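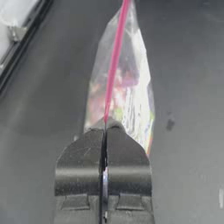

Last updated: November, 4:15 p.m.

The second-year manipulation course at the Olatunji Institute gives each team of students one arm, one two-finger gripper and 15 weeks. The assignment has been the same since the course began: handle thin plastic packaging without tearing it. The department calls the project Wusell.

Rigid parts are covered in the first month. Bags come next, and most of the grading is done on them. A clear zipper bag reflects light badly, changes outline each time it is touched and gives the fingertips very little to close on. Depth readings on clear film are often missing or wrong, so teams are told to look for a part of the bag that the camera can see reliably. Several of them use the colored zipper strip.

The Starkis team logged 178 grasps in its first session and sorted the failures by cause. Most were approach errors. The fingers closed above the film, or pushed the bag along the table before closing. The team lowered its approach height by 2 millimeters and reduced the closing speed. Its next change will be to the fingertip angle.
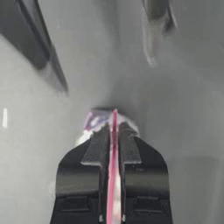
Pink strip held between the gripper fingers during work on the Wusell project.

Spending on new parts is capped at $900 per team. Fingers may be redesigned and printed in the workshop, but the gripper body may not be altered. Code is shared among teams after the midterm review.

The final test is held at Mistisberg Hall. Each team runs its arm on a set of bags it has not handled before, with no adjustments allowed between attempts. A torn bag scores zero. A dropped bag may be tried once more, at half credit.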